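卡包里的另一种日子

2018年1月12日
分享 355　评论 3

去年搬家的时候，我在鞋柜最上面那格翻出一个饼干盒，里头全是卡。会员卡、积分卡、集印花的小纸卡，还有几张我看了半天也没想起来是哪家的，正面一朵花，背面一个条形码，磨得都快秃了。我坐在地板上一张一张往外拿，纸箱也不封了，搬家师傅在门口等得直看手机。后来到了新家，我把钱包里、包包夹层里、车上杂物格里的也全部凑到一起，数了一遍：117张。

117张啊！我自己都吓了一跳。我一直以为自己是个很利落的人，衣服按季节收，调料瓶标签朝外，结果卡片这一块完全是漏网的，十几年没人管，自己在那里生儿育女。

于是就有了这篇东西。编辑本来想要一篇正经的新年收纳，衣柜啊厨房啊那种，我说能不能只写卡包，她隔了一个晚上才回我，说行，但是你要写得长一点。（她大概以为我写不长。）

先讲卡包这个东西本身。我手上用过的，粗粗分下来有两派。一派是插袋式，皮的或者布的，一格一格，卡露出一条边，好看，拿起来快，缺点是格子撑久了会松，松了以后你弯腰捡东西，它就哗啦给你下一场雨。另一派是透明内页，像小时候收邮票的册子，外面一层壳，里头一叠透明的塑料套，一翻就知道谁是谁。这一派我年轻时候是嫌弃的，觉得像我妈，像那种去银行一定要把存折、身份证、老花眼镜一起摆在柜台上的人。现在嘛，我就是那种人了。 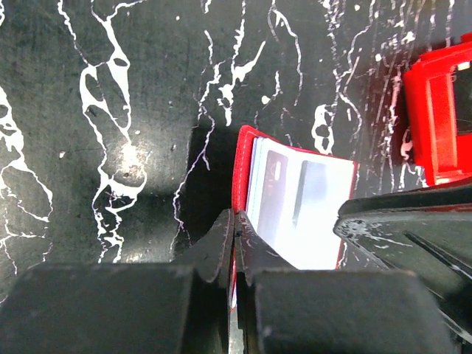 我妈那本就是透明内页的，外壳深绿色，扣子早就掉了，她拿一根橡皮筋绑着。每次去买菜，她站在收银台前面把橡皮筋褪到手腕上，翻，翻，翻，翻到那一页，也不把卡抽出来，连本子一起递过去给人家扫。我小时候站在旁边觉得后面排队的人都在瞪我们。前阵子我自己在收银台前做了一模一样的动作，手腕上还真套着一根橡皮筋，回家路上笑了一路。

透明内页有个毛病要先说：粘。塑料对塑料，放久了会吸在一起，卡面印刷差一点的，撕开时会在套子上留一层淡淡的影子。天气湿热的地方尤其厉害。我问过Ratih Tjoa，她开文具店开了很多年，我的第一本手帐就是在她那里买的。她的办法土得很，新卡包买回来先空着，一页一页吹口气，夹一小张薄纸，放两天再装卡。我照做了，感觉是有好一点，至于是纸的功劳还是心理作用，我不敢打包票。

还有反光。这个没办法，透明套子就是会反光，灯一打上去白花花一片，卡上写什么全看不见，要歪着头找角度。我家餐厅的灯特别低，每次在餐桌上整理都像在给卡片拍证件照。后来改到窗边的小桌上弄，早上的光是斜的，舒服多了。

说回那117张。我第一轮的做法很粗暴，把卡全摊在桌上，手机放在旁边，一家一家查还在不在。这一步我非常推荐大家找个人陪，一个人做会掉进回忆里出不来。我那天拉了Nabila Goh来，她是我大学室友，最会丢东西，当年宿舍里我舍不得扔的杂志都是她趁我上课帮我扔的（扔完还要我谢她）。

她一坐下来就问，这张Dolletura的你还去吗？

我说那家我去过啊，做脸的，店里很香。

她说我问你还去不去。

我说……不去了。上次去的时候，我还没结婚呢。

卡就到了“走”的那一堆。走的那一堆长得飞快，我心里又痛快又有点空。Sitompul面包店的印花卡我坚持要留，上面差一格就能换一条吐司，Nabila说店都搬走了你拿什么换，我说万一搬回来呢。她翻了个白眼，让我留了。这条吐司我到今天没吃到，卡还在，我不后悔。

整理到后来我们摸出一个规律，卡片会不会留下，跟它能省多少钱关系很小。我有一张Drodside书店的储值卡，里面还有200块，整整200块！躺在饼干盒里不知道多少年。按理说这是全场最值钱的一张，可我差点就把它放进走的那堆，卡面太素了，灰灰的一张，跟过期门禁卡似的。倒是一张什么优惠都没有的游泳馆旧卡，照片上的我剪着狗啃一样的刘海，两个人抢着看，最后郑重其事地放进了“留”的第一页。

中间有一段要讲讲小孩。

我女儿四岁，正是最爱玩买菜的年纪，一只小篮子，塑料的葡萄苹果西兰花，能从客厅卖到阳台再卖回来。我和Nabila在桌上分卡，她就把篮子拖到旁边开张了，葡萄怎么卖，苹果怎么卖，价格全凭心情。我们那些“走”的卡，一张张全被她收了去当钱用。你猜怎么样，她刷卡的架势比谁都老练，嘴里还要“滴”一声，然后问，阿姨有会员吗？没有会员要贵一点哦。

Nabila说她没有会员，葡萄就涨到了一百块。

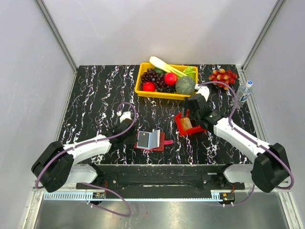
黑底白纹的桌面上，仿真葡萄、苹果和西兰花挤在黄色篮子里，红色皮面的小夹子就在前面摊开着。

我后来一直在想这件事。小孩子学买菜，第一样学会的是挑水果，第二样就是会员卡，连付钱都排在后面。我们小时候玩家家酒，钱是树叶，最多是汽水瓶盖，谁手里的瓶盖没压扁谁就是有钱人。现在树叶没人要了，要卡，还要“滴”。

所以如果你家里也有要丢的旧卡，又有一个爱开店的小朋友，我真心建议留几张给他们玩。注意挑一下，银行的、带芯片的、写着名字和号码的都不要给，该剪就剪。纯粹的积分卡、印花卡最好，颜色越花越受欢迎。边角尖的拿指甲锉磨一圈，一分钟的事。我女儿现在有自己的卡包，一本小小的，能翻能扣，她每天早上要检查一遍，比我刷牙还准时。

假蔬果这边也多说一句，我收了好几封读者来信问怎么收。Manju Rawat带过很多年幼儿班，她那里的玩具蔬果多到可以开批发，她的原则是容器要敞口，要看得见，别用带盖子的箱子。小朋友掀盖子嫌烦，掀开了又一定不盖回去，最后盖子自己就成了一样玩具。浅一点的篮子最好，摆在他们够得到的地方，玩完往里一扔，听个响就算收好了。我原来那个三层抽屉的玩具柜，贴了标签，画了图案，“水果”“蔬菜”“其他”，用了一个礼拜，全部变成“其他”。换成篮子以后嘛，葡萄还是会跑到沙发底下，不过大部分时候在篮子里，我已经很满足了。

洗也简单，温水加一点点洗碗精，泡一下，刷刷缝，放在毛巾上晾透。里面空心的那种要捏一捏，把水挤出来，不然过几天摇起来哗啦哗啦的，倒出来的水你不会想看的。

好，回到卡。

第二轮我一个人做的，晚上，女儿睡了，泡了一壶茶。这一轮是分类。网上教的方法五花八门，有按颜色的，有按首字母的，我一个都没坚持下来。最后用的是最笨的一招，按我出门的路线排。出门先经过面包店，然后药房，然后Tesico，然后咖啡，卡就照这个顺序放，翻到哪页就走到哪里。Tesico那张用得最勤，我把它放在最前面那一页，右手大拇指一推就到。这个排法别人看了一头雾水，我老公拿我的卡包去买过一次奶粉，打电话回来问了我三遍在哪里，第三遍的时候声音已经不太友善了。

没关系，卡包本来就是给自己用的。

路线以外的卡，比如一年去一次的、外地的、机场里的，我放在另一个硬壳子里，搁抽屉。硬壳这个是Nhàn Chu教我的。她做旧物买卖，眼睛毒，跟我讲卡片最怕的是弯，放在裤子后袋坐一天，第二天就是一把小弓，之后再怎么压都会翘一点点。所以平常不带出门的、又舍不得丢的，一定要平放，要有硬边框撑着。她自己收的老电话卡全是这样放的，一叠一叠，拿出来跟新的一样。我看得眼馋，问她卖不卖，她说不卖，给我倒了一杯很浓的咖啡就把话题转走了。
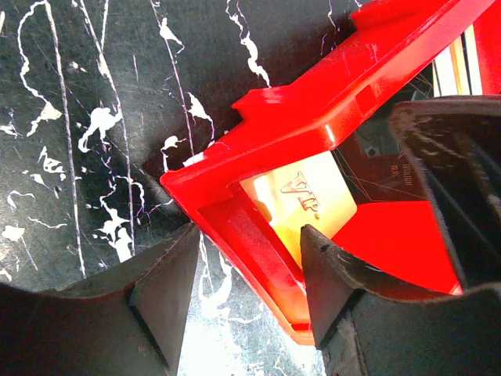
讲到“贵宾”这两个字，我有话要说。

我整理出来的卡里，印着VIP的多得吓人。洗车的VIP，干洗的VIP，修指甲的VIP，连楼下配钥匙的大叔都给过我一张，我在他那里总共配过一把钥匙。金色的字，有的还凸起来，摸得到。十几年前拿到这么一张，是要放在钱包最外面那一格的，开钱包付账的时候，特意停那么半秒，希望对面的人看到。（我知道你也干过，别不承认。）

我爸有过一张特别威风的，海鲜酒楼的，黑底金字，他说这张卡全城没有多少人有。我们全家每年过年去吃一顿，结账时他把卡往盘子里一放，人家打九五折。九五折！我长大以后算过，折下来的钱还不够我们多点的那盘虾。可是我爸高兴呀，高兴得又加了一份甜汤。酒楼后来关了，卡他还放在皮夹里，跟我和我弟的小学照片叠在一起。今年过年我想跟他借来看看，他说看可以，不要弄弯。

我把这事讲给Kurniawati Hutapea听，她以前给商场设计过会员卡，做了好多年，现在改行做陶了。她说金字的那种最费工，客户总嫌不够金，样子来来回回地打，最后印出来摆在灯底下，字都反白了，反而看不清，客户倒满意了，说看起来贵。她还说颜色里面最好卖的永远是红，其次黑，粉蓝粉绿的大家都夸好看，签字的时候还是签红的。我回家看了一眼我的卡包，红的。好吧。

手机里能不能装下这些卡呢？当然能，一大半都能。我也装了，Tesico的、药房的，早就有电子版。但是我发现一个事，进了手机以后我就想不起来用了。实体的卡在那儿，翻到那一页，我会想到，哦，今天顺便去买个面包。手机里的那张从来不会叫我。可能是我老派，你们年轻的读者大概要笑了，笑吧。

那本新卡包我用到现在，说几个用下来的小经验，想到哪写到哪：

内页不要装满，最后两页留空。总会有新的进来，没地方放它就会跑去睡在包底。

一个套子里最多放两张，背靠背。放三张就抽不出来了，抽出来的时候会连着旁边那张一起飞。

有搭扣的比拉链的好。拉链那种我单手开不了，另一只手通常牵着小孩或者拎着鸡蛋。

外壳颜色选亮的，包里一团黑，亮的一眼就看得到。

每到三月翻一次，过期的拿掉。选三月没什么道理，是我自己生日那个月，顺手。

留下来的卡现在有多少，我故意没再数。反正饼干盒空了，洗干净给我女儿装她的“零钱”去了。Drodside那200块我上个周末去花掉了，店员接过卡时还把老板叫出来一起看，说这一版的他进来以后就没见过。我买了两本菜谱，一本讲虫子的绘本，一卷包装纸，剩下的零头请老板给我留着。

他说那要不要顺便换一张新卡？

我说好啊。

新卡是蓝色的，现在放在最后第二页。

相关文章
· 鞋柜最上面那一格，你家放了什么
· 玩具太多的客厅，一只篮子先救急
· 餐桌的灯要挂多高才不刺眼
· 读者来信：我妈的橡皮筋都套在门把手上
· 旧电话卡、旧车票，平放还是立着放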